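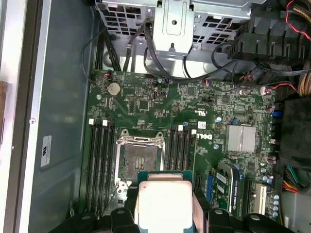 Session 2: Getting the processor into the socket

Notes for Monday, February 4, 2019

Okay, last time we opened the case and learned our way around the board, so I'm going to assume you know a memory slot from an expansion slot. (If you don't, go back to the October handout. It's on the Jernard shared drive and it takes ten minutes.)

We're working on the Dell board again. It has one big socket with four memory slots on each side, so you've got a wall of black plastic to the left and another to the right. Keep all eight empty until the processor is in! I know it's tempting to fill them first. You'll just be reaching over tall sticks of memory the whole time.

What kind of socket is it?

Land grid. The contacts live in the socket and the processor has flat pads on its underside. If you learned on older machines you probably remember it the other way around, with the legs on the chip, and you'll need to unlearn some habits. Those little contacts bend if you so much as look at them funny. A bent one can sometimes be coaxed back with a magnifier and a lot of patience, but I've managed it maybe half the times I've tried.

The steps, the way I do them

1. Power cord out, then touch bare metal on the case. Wrist strap on if you have one.
2. Push the retention lever down and slightly out, then let it come up slowly. Don't let it spring.
3. Raise the metal load plate all the way. Halfway isn't open.
4. Hold the processor by its edges and find the corner mark and the notches. Match them to the socket before you get anywhere near the contacts.
5. Go straight down. No sliding, no tilting, no nudging it around once it's touching. It should need no force at all — if you feel like pushing, lift it straight up and check the notches again.
6. Plate down, lever back under its hook. The lever will feel stiff. That part is normal and it scares everybody the first time.

Working with the case on its side

Lay the tower flat so the board faces up and gravity is on your side. You want good light from above and nothing loose on the table near you. Tuck the wires away from the socket before you start, especially anything thin enough to flop back over. And look at the board from more than one side! From straight above, it's easy to misjudge how far you still have to go. 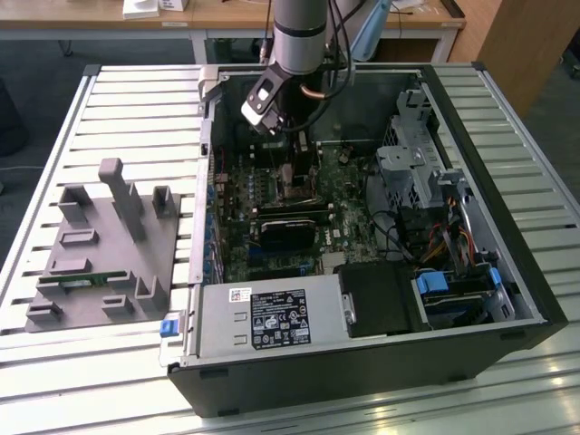

Fig. 2. The tower on its side on the slatted metal table, power supply at the lower left.

Find the battery while you're in there, by the way. It's the round silver coin cell, and Adelino Quintela will ask you about it in the Pearce lab, because he always does. Leave it in its holder today.

For next time

Read the Plurari chapter on coolers and thermal paste, and write me a paragraph on why the paste goes on thin. Bring your screwdriver. Lab is in the Bulevby room again, door on the left.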